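Assistance › Achats et devis › Équipement robotique
Ticket 816 – budget pour un deuxième poste de manipulation

Bonjour Ji-hoon, je reprends le ticket, j'ai enfin pu rouvrir le devis Gallo !

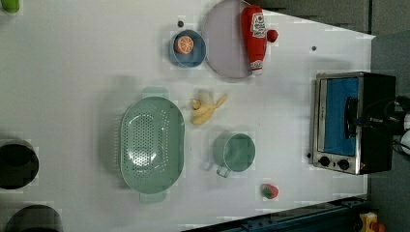
Donc, côté argent : il nous reste une ligne « accessoires » à boucler avant décembre, et Ruwan Khondokar voudrait y mettre 2 pinces de rechange. Moi je garderais plutôt de quoi racheter de la dînette (le ketchup, la banane, la fraise, ça part vite) – et un arrêt d'urgence en plus. Stonodum annonce 25 jours de délai, tu confirmes ? Sinon je passe par Jeon.

Statut : en attente de réponse
© Borncombe – Nous contacter – Haut de page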